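Tenstead packing shop, staff meeting, 2/28/25

1. Sorting stations. The Podus arms stay on the small goods table. Target is 3,000 items a week by August.
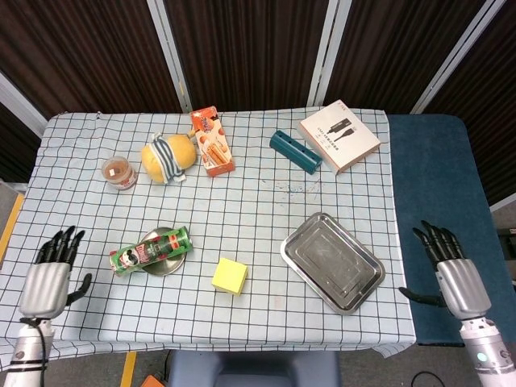

Item 1: small goods table, both hands, plate and tray.

Packers asked who clears a jam. For now it is the person on shift, after pressing stop. Sleiman will send a written procedure.

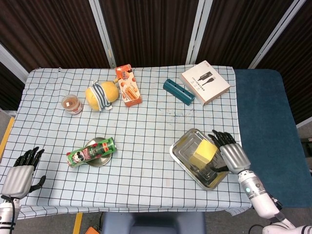

Shifts stay at 22 hours for part-timers. Two posts move from packing to checking at the same pay grade, and training is paid.

2. Breaks. The station is not to run unattended over lunch. Zimimstead tried that and went back to stopping it.

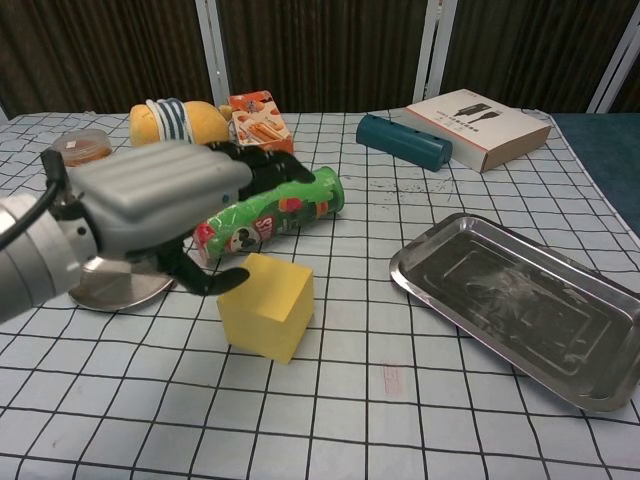

The night packers replied that stopping at lunch is fine, but they want the checking posts rotated, as standing at one table all shift is hard on the back. Rotation to be drafted, three weeks' trial.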